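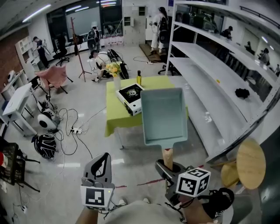 Text und Bild: Redaktion Kullby Küchenblatt

Kochen auf kleinem Raum: die Galerie zur eckigen Pfanne

Eckige Pfannen gelten gerade wieder als die Lösung für alle, die zu wenig Platz haben. Wir sind da vorsichtig. Rund ist die Flamme, rund ist der Brenner, und warum ausgerechnet der Boden darüber Ecken haben soll, hat uns auch der Katalog von Ouellet nicht erklären können. Dort steht die Tiltadlow für 34 Euro, beschrieben als »Raumwunder«. Im Mai haben wir sie trotzdem bestellt.

Zum Bild

Helles Blaugrün, kurzer Holzgriff, flacher Boden: Hochkant sieht die Pfanne am besten aus. Ob der kurze Griff ein Vorteil ist, bezweifeln wir. Im Schrank ja, über der Flamme eher nicht.

Der weiße Gaskocher mit dem runden Brenner steht schräg auf dem Tisch. Gerade gerückt hätte er weniger Charme, aber mehr Abstand zur Ölflasche, und die möchten wir beim Braten nicht direkt dahinter haben.

Gelbe Blumen in weißer Vase, dazu eine limettengrüne Tischdecke. Hübsch, sicher. Nur ist Stoff unter einem Gaskocher eine Idee für Leute, die nicht kochen wollen – wir würden ihn vor dem ersten Spiegelei abnehmen.

Rechts das weiße Metallregal, lang und hoch, mit viel freier Fläche. Bei so viel Stauraum verliert das Argument mit dem Platzsparen etwas an Schwung. Der runde Holzhocker davor wäre uns zum Kochen jedenfalls lieber als ein Bürostuhl.

Was wir noch wissen wollten

Die Tiltadlow wiegt auf unserer Küchenwaage rund 310 Gramm. Leicht, ja. Leichte Pfannen verrutschen aber gern auf dem Rost, und dazu schweigt der Katalog. Zwei Eier passen hinein, bei dreien wird das Wenden Glückssache. Für die Ecken braucht man einen schmalen Wender, der natürlich extra kostet.

Auch die Serie Kulorari vom selben Händler wirbt mit »bis zu 1000 Einsätzen« für ihre Beschichtung. Wer die gezählt hat, hätten wir gern gewusst. Unsere Anfrage bei Ouellet liegt dort noch.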